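Power strips: small habits for the kitchen, the desk and the workbench

Updated Sun 13 January

Most homes have a few power strips, and most of them never get looked at after the day they were plugged in. A check takes a few minutes a room.

Start with the label on the underside. It gives the most the strip can carry, in watts or amps. If yours says 3,000 watts, that is the total for everything plugged in, not for each socket. A kettle and a toaster together can get there. Run those from the wall. A desk lamp, a phone charger and a monitor will come in under 200 watts on most desks and can share a strip all day.

Never plug one strip into another. If the cord won't reach, buy a strip with a longer cord or move the table.

Strips with a switch for each socket cost a little more and are worth it on a desk. You can turn off the printer and leave the lamp alone. Put a small piece of masking tape by each switch and write what it runs. Pencil holds up better than cheap marker.

To clean one, switch everything off and pull the strip's own plug from the wall first. Wipe the case with a cloth that is barely damp, then go over it with a dry one. A soft, dry paintbrush gets dust away from the socket holes. Don't spray anything on it. White plastic shows grime along the switch edges, and a dry cotton swab will lift most of it.

While it is unplugged, run the whole cord through your fingers. You are feeling for nicks, flat spots and stiff places. Look closely where the cord goes into the plug and where it meets the case. A crack at either end means the strip goes out. Don't tape it. Brown marks near a socket mean the same.

For storage, wind the cord in wide, loose loops and close it with a hook-and-loop tie. We use the Tanoli ones, but a strip of old fabric works too. Wrapping the cord tight around the case strains it at the end.

We do our round of checks in January and again in March, when the space heaters go back to the closet. 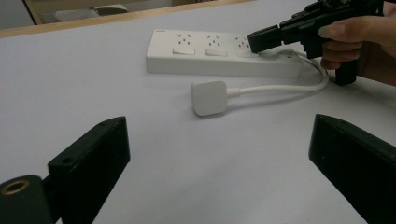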